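Jilero @ the bench
May 2, 2020

1/ Okay friends, a good many of you have asked me about the Nevetach hand-held gripper kit, so I'm finally sitting down with a big cup of tea to write it all up. Bear with me, I do go on a bit!

2/ The short version is that you squeeze the gripper yourself, do the chore yourself, and the recordings go toward teaching an arm later on. No arm needed on your desk to get started, and that was what sold me back in March.

3/ We've done 151 recordings so far, nearly all of them with bathroom and kitchen things, and I've grown very fond of the soft ribbed orange pads. They're kind to mugs – and to my nerves.
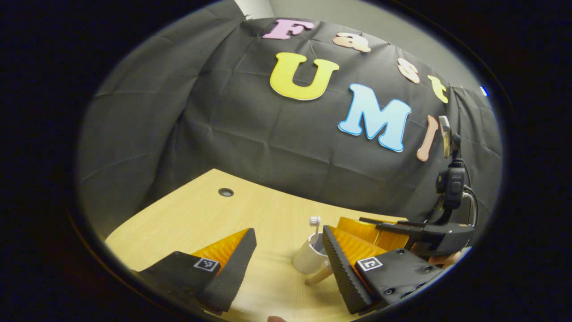
4/ What you get for your money

Two grippers, the camera mounts, the cables and a printed guide of 58 pages. I read every one of them (of course I did) and the chapter on calibration is lovely and clear. The one on file naming, less so.

5/ Things I'd grumble about: the cable likes to get under my wrist, and after roughly 76 minutes my thumb wants a rest. I wrote to Grewal, who sold us the set, and they sent back such a kind reply with a longer cable on the way.

6/ Thin upright things are still my hardest task. A toothbrush in a mug sounds like nothing at all, and then you try it with two grippers at once! I go slower now and it's coming along.

7/ Next week I'm trying the Festusis software add-on with it, four tasks to begin with. Send me your questions in the meantime and I'll answer as many as I can over the weekend.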